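Kilov G2 Hand-Held Gripper Pair: Purchase Review for Household Task Recording

Reviewed after one budget cycle with two pairs, bought for bathroom and kitchen work. Prices are in dollars, before tax.

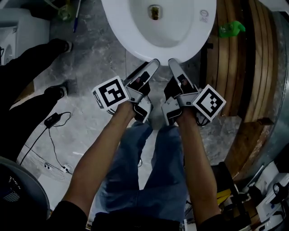 What you get for the money

The pair costs $3,298. That covers a left and a right unit, a marker cube for the outer side of each, and cables. It does not cover a head camera, a recording computer or a carrying case. Kilov quotes those separately, and our quote for the camera and mount came to another $801. Anyone writing a budget request from the front page of the price list will come up short, as I did in January.

Spare fingers are $100 a set. Order them with the first invoice. Shipping on a later order of fingers alone cost us almost as much as the fingers.

Handling

The long fingers are the main reason to choose this model over the Clanis, which has a shorter, wider jaw. In a bathroom the operator can stand over a toilet and point both tips at the front rim with the hands kept back from it. With the Clanis loaner we had to crouch for the same reach, and operators asked for a break sooner.

The grip section suits medium and large hands. Safta Pîrvu has small hands and found the left unit tiring on long sessions. There is no smaller grip in the catalog. She now wraps less of her palm around it and closes with two fingers, with acceptable results.

With the two units held close together, the outward-facing cubes stay clear of each other. They do add width. In a narrow stall or between a bowl and a tub, expect to bump them, and check the cube mounts for play at the end of each day.

Cables

This is the weak point. Each unit has a small cable coming from its base, and in a tiled room with a power adapter on the floor you soon have several lines to step over. Kilov sells no wireless version. We bought longer leads and a belt clip from Mocanu. The clip helps. The longer leads were a mistake - more slack on the floor and no real gain in reach.

Cleaning

Plan for it as a cost. The fingers wipe down easily, but the joint where the finger meets the body has a gap that needs a brush. For bathroom work we keep one pair apart and do not use it in kitchens. That doubled the hardware line in my plan, and I would still do it again.

Service

One right unit lost its finger position reading after three months. Marek Skála handled the return for us and had a replacement within two weeks. Kilov's extended cover is $600 per pair per year. We declined it for the kitchen pair and took it for the bathroom pair.

Alternatives

The Dustumeck pair is cheaper and feels solid, but the fingers are not replaceable, so a worn tip means a new unit. I would consider it only for short projects.

Verdict

Recommended for tight rooms, with reservations about the cables. Budget for the camera and one set of spare fingers from the start. Skip the case.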